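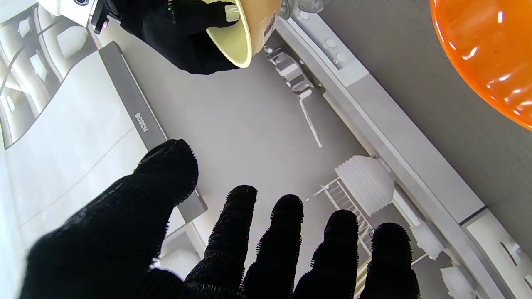
4.2 Moving dry goods from bowl to jar

The second group of tasks concerned the storage of small pulses. In the Unstead diary study, 33 households kept a written record of what they put into jars, and most entries fell in the half hour after a shopping trip. Mung beans and split peas came up often. Both pour easily and both scatter, so we treated them together.

We divided the job into setting out, placing the funnel, pouring and clearing away. Setting out is short but it affects the rest – a jar put too far from the bowl means a longer reach with a full load. The Kestix coding sheet has no entry for the funnel before it is in use, and we added one.

Figure 2. Setting out: a bowl holding a small heap of mung beans, an empty glass jar, and the funnel lying on its side.
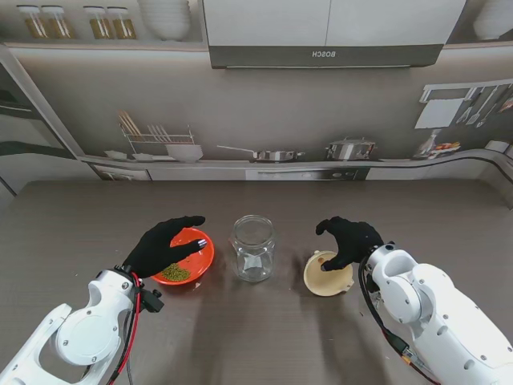 One diary keeper wrote that she had given up on funnels for anything larger than a lentil, as chickpeas jammed in the spout and had to be poked through with a skewer. Similar notes appear in two other diaries. We therefore kept chickpeas out of the main comparison and report them separately in Section 4.4.

The amount was fixed at 500 g for the diary households and left open in the kitchen sessions. A funnel standing in the mouth of a jar can tip if the beans go in at one side, and a hand on the rim prevents this.

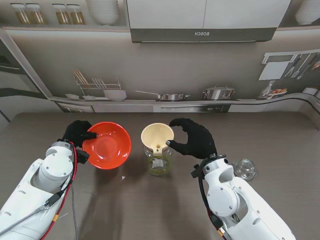

Pouring was coded as finished when the bowl was put down, whether or not any beans were left in it. Stray beans picked up within 30 seconds were counted under pouring; after that they went under clearing away. Washing up was coded only where the bowl or funnel was carried to the sink or dishwasher.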